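# Sim arm drops the object on lift, every time after the gripper swap. Force limit??

**Gerrit Van Damme**
Monday, January 8, 2024

Hi all. Going a bit nuts here so sorry for the messy post.

Setup: simulated arm, parallel-ish finger gripper with the linkages, pick and place in a room scene. Controller is Dromar, physics is whatever ships with it, I didn't touch the solver. Worked fine before the holidays. Then I swapped in the new gripper model from Meijer and now every grasp on anything round goes wrong the same way. Fingers close, contact reported on both sides, the grasp flag goes true, arm starts the lift — and the object squirts out sideways. Twice it ended up across the room at stupid speed. Boxes are fine. Mugs mostly fine.

Ran it overnight. 1097 tries, 1059 of them dropped. So not random.

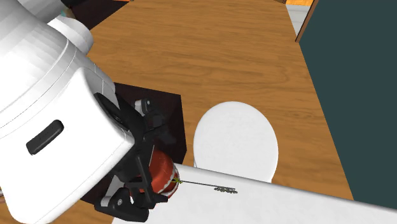 Friction is what I went after first, and it made no difference. Set it way up on the fingers, way up on the object, same result. In that render the fingers are closed round the red thing and the leafy bit with the stem is sticking out to the right over the tabletop, and that's a moment where the log says contact is good on both fingers. Looks like a grasp to me! Next few steps it's gone.

Other stuff I tried:

- lower closing speed (drops a little later, still drops)
- half the timestep, slower but no better
- grip force from 25 up to the max
- reloaded the old gripper, works. so it IS the gripper

Why I care: the same grasp code goes on the real arm in February and I don't want it throwing things at people. Roos already said no to running it on hardware until I can explain this, fair enough.

Anyone seen it?

---

**Koen Brouwer**

Turn the grip force down, not up. You're squeezing a ball between two flat things, what do you expect. I use 14 for everything and never had a problem.

> **Gerrit Van Damme:** tried 14 just now. Drops slower. Still drops.

> **Koen Brouwer:** then idk, maybe the mesh

---

**Ilse Kuipers**

Koen is half right with "maybe the mesh". Had this one with Plovetti last year, took me a week.

Two separate things, check both.

**1. Collision shape of the object.** What you see isn't what the solver sees. Your red thing has that white toothy band down the side and then a leafy tuft and a stem. If the importer made one convex hull over the lot, the hull runs from the body out to the end of the stem, like a cone. Fingers then close on a slope and the whole thing wedges itself out. More force = faster exit. Turn on the collision view and look. If it's a cone, split it: body as one hull, stem as its own small one, or just switch collision off for the stem.

Boxes come through fine since a hull over a box is a box.

**2. Finger linkages.** The old gripper worked with the same bad hull, so something on the new one made it worse. My bet is the passive joints. Open the Meijer file and look for the mimic setting on the second finger. If it's missing, only one side is driven and the other just gets pushed along. You still get contact on both sides!! The log isn't lying, it just isn't telling you the forces match. Print both finger forces next to each other during the close.

Do 2 first, it takes five minutes.

About the real arm. Whatever the cause turns out to be, your grasp flag shouldn't go true on contact alone. Make it need:

- both forces above a minimum
- difference between them under a limit
- held for a few steps with the arm still

and if it fails, open slowly and back off. Dont lift. Also put a cap on lift speed until you've had a clean run. I'd be with Roos on this, no hardware till then.

> **Gerrit Van Damme:** OK wow. Mimic line was missing on the second finger. One side reading nearly nothing the whole time. Added it and most of them hold now. Collision view also shows exactly the cone you said, haven't split it yet. Doing the flag thing too.

> **Ilse Kuipers:** Split it before you rerun, otherwise you'll be chasing the leftovers forever. And tell Meijer about the file.

> **Gerrit Van Damme:** will do, overnight run again tonight

---

**Hendrik De Bruijn**

Same problem here, differnt gripper (the Pindent one). Mimic was there but with the wrong sign, so the second finger was pulling away while the first one closed. Check the sign as well if you wrote that line by hand.

Also if things fly across the room, look for a max depenetration velocity setting or whatever your solver calls it. Ours was unlimited by default. Setting it won't fix the grasp — but the object stops going off like a cannon and you can see what it's doing.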